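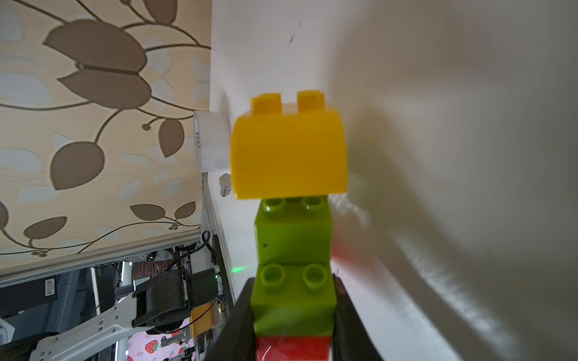 The Planner That Wouldn't Let Go

Home Features Machines Letters Subscribe

Eustaquio Huerta has spent most of his adult life teaching software to put things down. Picking up, he says, is the part people clap for.

At Vekarow, the lab he runs above a tile shop, the hard cases are toy blocks. Green on red, yellow on top, two black fingers squeezing the sides. A toddler would finish and ask for juice. The lab's planner, Dranent, considers 2,858 possible motions first and then, on a bad afternoon, picks the one that goes through the wall.

Dranent decides where the arm should go. A second program, Shboul, looks through the wrist camera and guesses where the blocks are. The two were written by different people who, judging from the code comments, weren't speaking. For most of August they disagreed about where zero was. The gap came to 38 lines of code and a month of Huerta's life.

His fix was dull. Shboul now reports how sure it is, and when it isn't sure, Dranent slows down and takes another look. The log of near misses had reached 3,677 entries by then. He printed the first page and taped it over the coffee maker.

Next on the list is letting go without a nudge. Huerta wants 1,000 clean releases before he'll let anybody use the word "solved." He has started over twice.

Comments

gripe_and_place: We had the zero problem too. Ours was a minus sign.

Matness: Does the pause make it slower overall? My boss will ask.

tilly r: My kid read this and wants a job there.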